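4 Running the laundry station on an open day

This section is for the person standing at the laundry station while visitors are in the building. It assumes the grippers have been charged and paired as set out in section 2. If they have not, go back and do that first.

The station is used to show how a folding or sorting task is recorded by hand before a Linix arm is asked to repeat it. Visitors see one operator, two hand-held grippers and one container of clothes. A session at the station lasts 12 minutes, with a short gap before the next group comes through from the Trorgate room.

4.1 Before the first group

1. Put the container on the floor where the operator can reach the far side without kneeling on the rim.

2. Put in a mixture of items. Include at least one pair of thick socks, one knitted top and something black. Leave them as they fall.

3. Squeeze and release each gripper 2 times. Both blue fingertips should meet and part without catching.

4. Check free space on the recorder. The display should show at least 400. On 10/9/26 it read 409 before the first group came in, and nothing was deleted all day.

Note: Labels and tags can stay on the clothes. Do not cut them off for the sake of a tidier recording.

4.2 Picking up a single item

5. Ask the group to stand behind the operator. Those at the front should be able to see over the operator's shoulder.

6. Bring the right-hand gripper in low, with the fingers pointing into the pile. Keep the left-hand one out to the side until it is needed.

7. Press the fingertips lightly into the cloth next to the item you want, then close. Do not stab at the middle of a sock. The fingers slide off and visitors remember it. 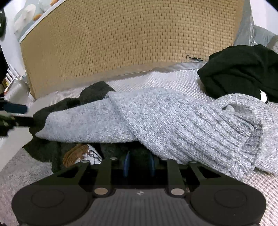 Fig. 4-1. Fingertips against the dark cloth, grey sock lying across the pile.

8. Lift straight up by a hand's width and hold still while you count to three. Lower the item outside the pile and open fully before moving away.

Caution: Keep fingers, sleeves and lanyards clear of the linkages when the gripper is closing. Children may hold a gripper only when it is switched off.

If the fingers bring up two items at once, carry on. Set both down, part them and finish the task. A recording with a slip in it is kept and marked as such at the end of the day. Hertta Harju's note on marking is in section 7.

4.3 Laying out a knitted top

This is the part people ask most about, so leave nearly half of the session for it.

9. Take the top by one shoulder and draw it across until the neckline is clear of the other clothes.

10. Spread the body out with both grippers, working from the neck towards the hem. Small creases are fine. A sleeve trapped under the body is not, and should be pulled free before you go on.

11. Open the jaws and bring one gripper to the edge you mean to fold. Stop there for a moment so that the group can see where the pads are in relation to the cloth.
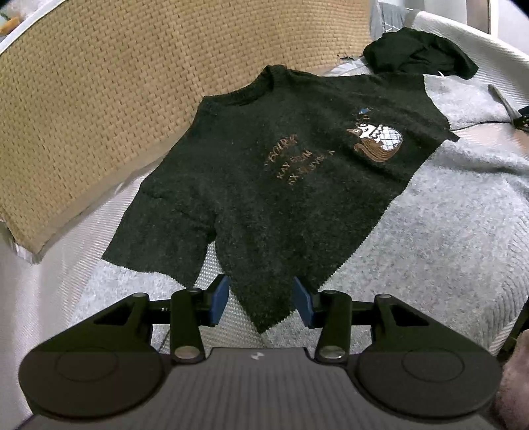

12. Close on the edge, lift it and carry it over. Let go only when the cloth is lying on itself.

Note: Tops with embroidery or a printed front are good for this step – visitors can tell at once which side is up. Plain black ones are hard to follow from the back of the group.

4.4 Questions from visitors

Answer what you can. Anything to do with prices or delivery goes to Rosalba Bellini at the Lurkutwood desk. Questions about the Kuusisto software can wait for the talk in the afternoon.

Please don't promise that an arm will fold the same top later in the day. The arm is shown with towels only.

4.5 Between groups

13. Stop the recording and wait for the light to go out.

14. Tip the clothes back into a pile and turn the knitted top inside out every other session.

15. Wipe the finger pads with a dry cloth. Do not use spray.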